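The remote has a home now

I've been meaning to write about the little round table for ages, and a rainy Thursday finally gave me the excuse. It's only small, but it has become my favourite spot in the room, mostly thanks to the telly remote (black, pale mint buttons, labels in Chinese) finally living there instead of down the side of the couch.

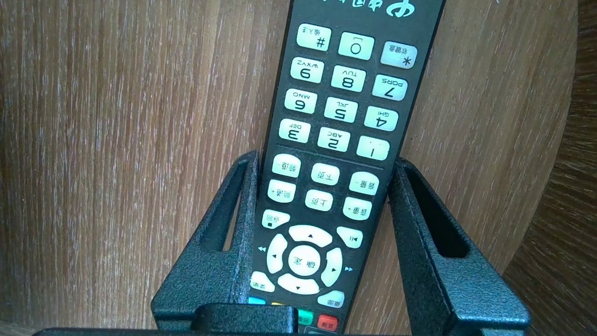 My neighbour Roos reckons a remote needs a basket. I did try one, and it filled up with pens and old batteries by the weekend! So a bare bit of wood it is.

Then of course I got carried away and started on the floor, going along the baseboard with a damp cloth and my cup of tea getting cold. 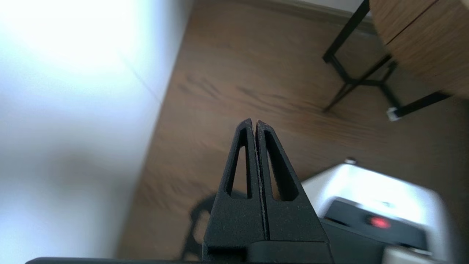 I do love a brown wooden floor against a white wall, even if it shows every crumb. Next job is the curtains, which I've been putting off since December.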